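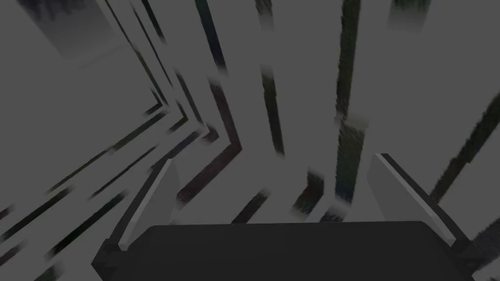 # Cordeiro teleoperation kit

Cordeiro lets an operator drive a two-finger gripper by remote control and save each run as a demonstration. It works with a real arm or inside the Jundex simulator, using the same hand controller for both.

- Hand controller with trigger for open and close
- Wrist view streamed to the operator's screen
- Up to 466 demonstrations per storage card
- Controller cable: 1675 mm

**Price:** $3070, or $1680 for the simulator-only version

Ships from Brernport. For a quote or a loan unit, write to Erlinda Mangubat in sales.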